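**Bench technician wanted, Forkport refurbishing room. Posted December 16, 2021**

Lorov takes in old office desktops, makes them behave, and sends them back out to people who need a computer and don't much care what it looks like. The computers arrive faster than we can open them. We would like to hire one person to help us open them.

The job is 30 hours a week at our room in Forkport, up the back stairs (there is an elevator, but it is for the pallets and it knows it). You'd be working with Siriporn Yimyam, who runs the bench, and Kamol Luangrath, who handles intake and has strong views about tape.

## What you'd do all day

Take the side off a desktop. Look in. Sigh. Get the dust out, test the power supply, check the memory and the drive, swap whatever has given up, close it again and write down what you did in handwriting that another human being can read. A machine that can't be saved gets stripped for parts, and the parts go in the right bin. The bins are labeled. We say this at every interview and it has not helped so far.

Most of what comes through is the same handful of business models, so you will get to know them better than you'd like. You should be comfortable with your hands in a space that was designed by somebody with smaller hands. You should also read labels before you pull things. The fine print on a power supply is dull reading, and we'd still like you to read it.

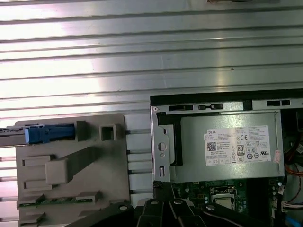 ## What we're looking for

- You have taken computers apart before and put at least most of them back together. Paid work, school, a cousin's basement, it all counts.
- You can tell one power connector from another without forcing either of them.
- You unplug first. Every time, including when you're sure.
- You can lift a full-size desktop from the floor to the bench and do it again after lunch.
- You write things down. "Fixed it" is not a repair note.
- You can share a radio.

A certificate is fine but we won't ask for one. Soldering is a bonus. If you've ever routed a bundle of cables so the next person could find anything, mention it in your first line and we will read the rest sitting down.

## What we can't offer

A career ladder. It's a room with benches in it. We also can't offer quiet, a view, or a chair that matches another chair. The heating has two settings, and the second one is a sweater.

## What we can

Pay is $2,820 a month before taxes, the same every month, with paid holidays and sick days you're expected to use. We buy the tools, the gloves and the coffee. The coffee is from Boonchu, down the street, and is the best thing in the building. You can take home parts from the dead bin once Kamol has signed them out, though he will ask what you want them for, at length.

Hours are flexible within reason. Yaowalak Wiriya does the schedule and she decides what reason is. August is our worst month — last summer we had some 400 desktops come in from one office closing, and we'd like whoever takes this job to be around for the next one.

## How to apply

Write to Rattana Suwannarat at the Lorov front desk, or drop a letter in the box by the stairs. One page is plenty. Tell us what you've worked on, when you could start, and about one repair that went badly and what you did next. We skip the "greatest weakness" question because the bad repair covers it.

If we like the letter, you'll come in for a paid half-day at the bench. Siriporn will hand you a desktop with something wrong with it and go make a phone call. You may ask questions when she gets back.

The position stays open until it's filled.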